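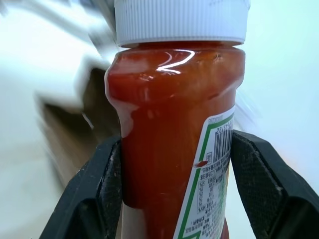
4. Condiments and the remembered meal

We come now to the part of the Celtent interviews that surprised us most, and we hope the reader will forgive us for lingering over it. When we asked people to tell us about the food they grew up with, we had expected to hear about Sunday roasts and birthday cakes. What we were given, again and again, was sauce. Of the 59 households that took part, the great majority brought up a bottled sauce before they had named a single dish, and several went off to the kitchen to fetch one while the recorder was still running.

The attachment was seldom to flavour alone. One retired bus driver told us that his mother kept the ketchup on the windowsill and the brown sauce in the cupboard, and that he still does the same in a flat where the windowsill is really too narrow for it. Others spoke of who was allowed to pour, and of the small rows that followed when a younger child took too much. Morais, the second of our two neighbourhoods, gave us similar stories, though there the talk turned more often to chilli sauce and to the aunts who thought it too strong for children.

We also asked how the sauce came into the house. Older speakers remembered a corner shop within 400 metres of the front door, and a paper bag carried home by whichever child was free. Younger speakers were more likely to describe a large weekly shop, and many of them had strong and rather touching opinions on bags: which ones split, which ones were folded and kept in a drawer, and which were good enough to be passed on to a neighbour with something inside. Figure 2 shows a brown paper bag with thin paper handles, a kind that came up often in these conversations.

Figure 2. Brown paper bag, open on a table, with one handle raised.
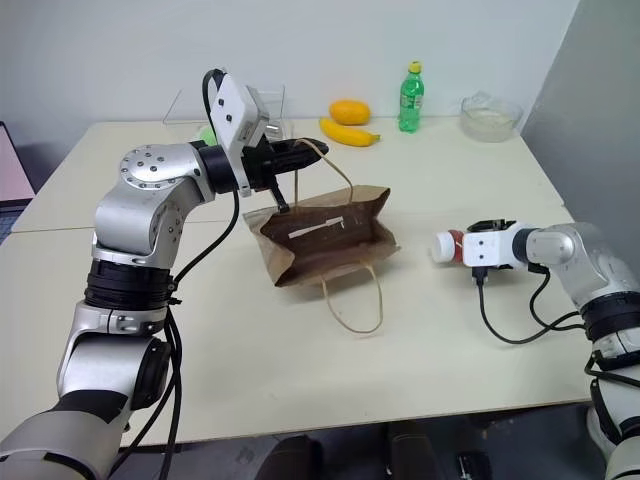
4.1 Sharing between neighbours

Bags lead us naturally to borrowing. In Celtent, a half-used bottle could travel up and down a stairwell for weeks, and people were quite clear about the manners involved. It was fine to return it nearly empty, provided that the next bottle you bought went to the lender first. In Morais the custom was looser, and a plate of cooked food usually came back in place of the sauce.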